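About Lakcombe

Lakcombe fixes, strips and rebuilds desktop computers. Offices, schools, home users, anybody with a tower that still has some life left in it. We started small, two of us and one bench: Cornel Ciobanu on the repairs and Irina Tudose on the phone, the books and everything else. Bigger now. Still the same phone number, still Irina most mornings.

What we do

Mostly towers. They come in by the carload when an office changes over. Each one gets a number, goes on its side on the slotted table, side panel off. Then we look before we touch. Board, card, memory, drives, cables, power supply. Good parts stay in or go on the shelf with a label. Bad parts go in the scrap bin, sorted.
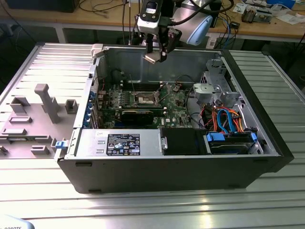
How a tower goes through the shop

Intake first. Name, number, what the customer says is wrong with it (write it down word for word please, it helps more than you'd think).

Then the bench. We like the cases where the drive sits in blue plastic rails and the cards are held with clips, a lot less hunting for screws on the floor. Cables get the most swearing. Orange, red, blue, all in one bundle, and somebody has to work out wich goes where. Kvido Baláž does the bundles. He has the patience.

Processor and memory next, checked seperately. Last the power supply, label read and copied onto the job sheet.
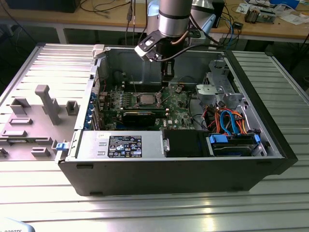
Who we are

Cornel Ciobanu, owner, repairs.
Irina Tudose, office, billing, pickups.
Upendo Mushi, parts shelf and testing. Ask her before you buy memory.
Grigore Barbu, intake and driving.
Kvido Baláž, bench, cables, drives.

Everybody learns the bench, Irina included. New people spend 19 working days on strip-downs before they do a customer machine on their own. Same green boards over and over until you can find the socket latch without thinking. Memory latches too, the little white ones at the ends of the slots. 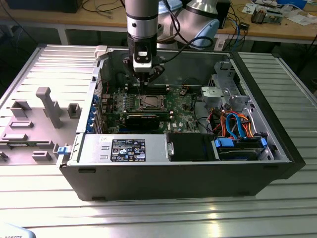
After that it's paired work, usually with Grigore, who was taught by Cornel and is stricter than Cornel. Job sheets in pen. No coffee on the aluminum.

Some numbers

3715 towers in the door so far. 3656 of them finished, either rebuilt and sent back out or taken down for parts. The rest are on the racks waiting, some on a customer yes or no, some on a part.

Drives

Your data is yours. Drive comes out with its rails, gets tagged, and goes back to you or gets wiped, you pick. Tell us at intake, not after.

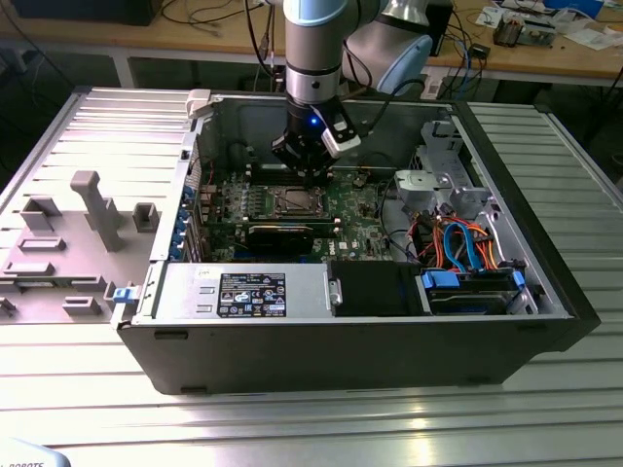 If you don't pick, we hold it and call you. Then call again. We don't wipe anything without a signature on the sheet.

Working with us

Small offices, one-time jobs, or a regular pickup like we do for Brurnel and Sketitz. Price per tower, agreed up front. Loose parts welcome, bring them in a box, panels and screws too if you still have them. No monitors right now, no room.

Come by or call, ask for Irina.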